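Covering and Marking Out a Work Table with Kraft Paper: Frequently Asked Questions

These are the questions we get most often at Trirnlow about covering tables with brown kraft paper and laying out a tape grid on top. They apply to workshop tables, classroom tables, sorting tables and anything else with a large flat top. Questions about wall coverings and floor protection are on separate pages.

Why kraft paper and not a plastic sheet?

Paper lies flat, doesn't slide when it is taped down properly, and takes pencil and tape well. It also has a matte surface, so there is less glare from overhead lights. Plastic is the better choice if you work with a lot of liquid. For everything else we recommend paper.

What weight should I buy?

Our Rivolwood roll comes in 70 gsm and a heavier grade. The 70 is fine for a table that gets a new cover every week or two. If the cover has to stay down for a month or longer, buy the heavier one. Thin paper wrinkles in humid rooms and tears where people lean their elbows.

How do I put the paper down on a long table?

Wipe the table and let it dry. Cut the paper with a few inches to spare at each end. Tape one short end first, then walk the roll to the other end and pull it tight before you tape that side. Do the long edges last, working from the middle out. Two people can do this in ten minutes. One person can do it too, with a heavy book on each corner.

The roll is narrower than my table. What do I do?

Lay two strips side by side and overlap them by an inch. Put the seam where one of your grid lines will go and the tape will cover it. Don't butt the two edges together without an overlap. The gap opens up as the paper shrinks and small items end up under the cover.

Which tape works for the grid?

Any low-tack paper tape. Dark blue shows up well on brown and photographs well if you document your work. Yellow and tan are hard to see. We sell Kevik tape in dark blue, green and white. Clear packing tape lifts the surface of the paper when you remove it, so a mistake means starting over.

How do I get the lines straight?

Mark the spacing in pencil along both long edges and both short edges, then run the tape from mark to mark. Stretch a full length over the table, lower it, and press from the center. Don't roll it out inch by inch – it will drift. Check one corner with a square before you go on to the rest.

How large should the rectangles be?

Large enough for the biggest thing you plan to set in one, with room for your fingers on all sides. A small plate needs more space than people expect. If you handle only jars and dishes, you can go smaller, but very small rectangles mean a lot of tape and a cover that is slow to replace. 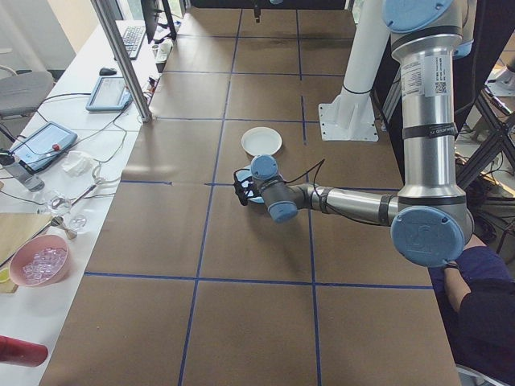 Should everything be kept on the paper?

No. Keep the covered area for the items you are working with and put the rest on a side table. Keyboards, screens, cables, spare glassware and tissues all belong there. A narrow side table is enough for most rooms. Glass bottles should be stood upright or put in a tray so they can't roll.

What about glass dishes and jars?

They sit well on kraft paper and make less noise than on a bare top. Wipe the bottoms before you set them down, as any moisture leaves a ring that doesn't come out. Rings do no harm, but they can be confused with pencil marks.

Can I write on the cover?

Yes. Soft pencil and felt pen both work. Ballpoint tends to go through the lighter grade. Many customers number the rectangles in one corner, and Emiliano Requena in our shop suggests writing the date of the last change along the near edge as well.

How often should it be replaced?

When the tape edges start to curl or the paper has gone soft. You can patch one bad rectangle by cutting it out along the inside of the tape and fitting a new piece, though a patch never lies quite as flat as the original.

Can used paper be recycled?

Clean paper can, once the tape is off. Paper with food or oil on it usually can't. Check with your local program.

How is it sold?

The lighter Rivolwood roll is item 354 and the heavier one is item 421. Kevik tape is sold by the roll or by the case. Orders over $500 ship free. Pickup is at the Llorente counter until 4 p.m., and please bring your order number.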